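Main page Contents Recent changes Random article Tools
Robotics > Software > Motion planning > Task and motion planners

Justodora (planner)

Justodora is a software package for task and motion planning of single-arm manipulators. It takes a symbolic goal, such as the placing of one object inside another, and returns a timed joint trajectory together with a list of gripper commands. It is used mainly for simulated household work, in which the arm has to reach past fixed furniture and handle small objects near cookware. The planner is written in C++ with a Python interface and is released with a set of kitchen models known as the Gronasberg scenes.

History

Justodora began as a rewrite of an older trajectory library, Firkov, which handled only the geometric part of the problem. Firkov could find a path between two arm poses but had no notion of an action, so the order of grasps and releases had to be scripted by hand for each task. The first Justodora release kept the Firkov collision checker unchanged and placed a symbolic search layer on top of it. The collision checker was replaced in the third release. The Firkov file format for joint limits is still read, although new projects are advised to use the current one.

Architecture

The package is divided into a symbolic layer, a geometric layer and an execution layer. These run as separate processes and exchange messages through a shared queue.

The symbolic layer holds a description of the task as a set of facts, for example that an object is held, that it rests on a surface, or that a container is reachable. Actions are given as templates with preconditions and effects. A best-first search produces a candidate sequence, called a skeleton in the documentation. The skeleton contains no joint values.

The geometric layer tries to fill in the skeleton. For each action it samples grasp poses, solves the inverse kinematics and calls a sampling-based path planner. If an action cannot be completed within its time budget, the failure is returned to the symbolic layer as a new fact, and the search resumes with that branch made more costly. Failures are cached by object and by grasp, so that the same blocked approach is not tested again in the same run.

The execution layer smooths the path, assigns timing under velocity and acceleration limits, and passes the result to the controller. It also monitors the difference between commanded and measured joint positions. The default control period is 18 milliseconds and can be changed in the configuration file.

Collision model

Fixed furniture is stored as convex pieces. Thin or hollow objects, such as pans and open drawers, are split into a base and a ring of wall segments, so that the gripper may enter the opening without a false collision being reported. A held object is attached to the gripper link and checked as part of the arm. Clearance is set separately for each pair of objects. Low clearances near a pan rim give shorter paths but increase the number of rejected samples.

Gronasberg scenes

The Gronasberg collection contains 48 kitchen layouts with 312 movable objects shared between them. Each layout defines the positions of the worktops, cooker, cabinets and appliances, and a mounting point for the arm. Tasks are stored separately from layouts and may be combined with any layout that contains the required surfaces. Cooker tasks are generally regarded as the harder group, as the space between the hob and an appliance mounted over it limits the wrist poses available.
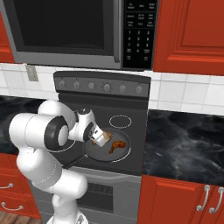 Simulated cooker task: the gripper over the rim of a frying pan containing a chicken drumstick.

Perception interface

Justodora has no perception of its own. Object poses may be read directly from the simulator or supplied by an external estimator through the Sang bridge, a small message converter kept in the same repository. The bridge accepts a pose and a covariance for each object. Where the covariance is large, the geometric layer widens the clearance and prefers grasps that tolerate sideways error. Objects not reported for a set interval are kept at their last known pose and marked as stale; actions on stale objects are not planned.

Limitations

The planner assumes rigid objects. Food items are therefore treated as solid shapes with fixed friction, and liquids are not modelled. Two-arm tasks are unsupported. Search time grows quickly with the number of movable objects named in the goal, and the documentation recommends splitting long tasks into stages. The test suite has 318 cases, of which those covering tool use are marked as experimental.

See also

Firkov (trajectory library)
Sang bridge
Inverse kinematics
Sampling-based planning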